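Walid Mansour sells secondhand kitchenware under the name Sunel, and most of what he prices passes over one brown tabletop first. He started in December with 6 boxes from a closed guesthouse. The list now runs to 617 pieces.

"Mugs go fastest," he said. "People want a color inside that doesn't match the outside. I hang them up so I can see both."

He doesn't sort by maker. Plates go with plates, and anything with a plug gets a shelf of its own later. 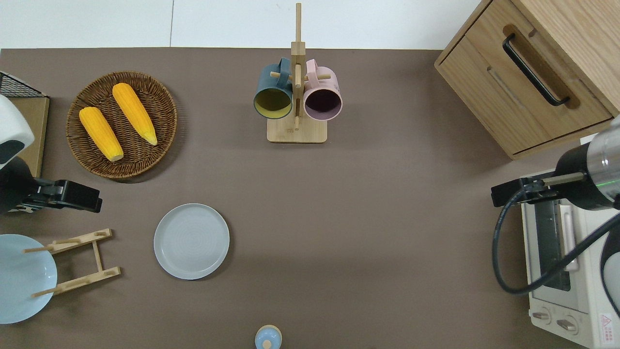 What he keeps

Mansour says he has no rule for it. "The basket I kept. I put corn in it, onions, whatever there is. The mug tree I've tried to sell twice and taken back."

His partner in the business, Ga-eun Jang, handles the plates. She checks each rim with a fingertip before it gets a price.

"A chip on the edge is the first thing a buyer finds," she said. "Pale blue shows it less than gray, so I look longer."

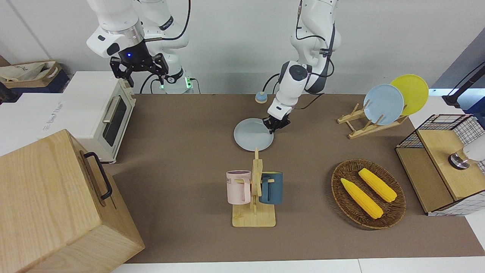 The pale blue plate, the toaster oven and the mug tree at Sunel.

Recent
Tarek Rizk on repairing drawers
Plollach opens a second shop
100 jars and where to put them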